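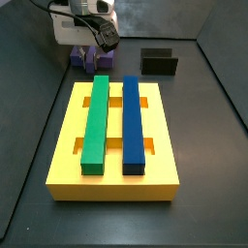 Filed under: Equipment Reviews > Storage and Lending

The Likholm Toy Library has completed its assessment of the Plasix drawer cabinet, which entered service in September. The cabinet replaced open shelving in the lending room and holds 30 shallow drawers on steel runners. Assembly took two members of staff one morning. The printed instructions were clear, although the page on wall brackets was missing from our copy.
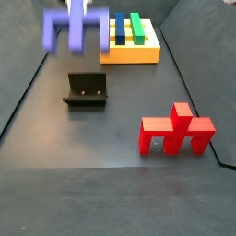

Can the drawers be removed for cleaning?
Each drawer lifts out once it is fully extended, and the base may be wiped with mild soap.

The runners remain smooth under daily use. Labels are held in a clear sleeve that is too narrow for our standard catalog card, and all of ours had to be trimmed.

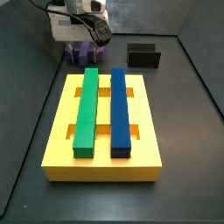
Noise was a further concern. The lower drawers close with a sharp knock, and soft stops are sold separately. Staff fitted them to six drawers and found the result acceptable.
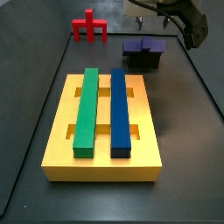

Drawer depth should be checked before ordering. Flat puzzles and card games fit well. Thick pieces, such as the yellow block with two slots in its top, are better kept on an open shelf. The cabinet is recommended for small collections.

Comments (2)

Roksolana Stetsiuk
Does it lock? Our room is shared in the evenings.

Ingvar Snorradóttir
We trimmed our cards too. The Opoku sleeves are wider and clip straight on.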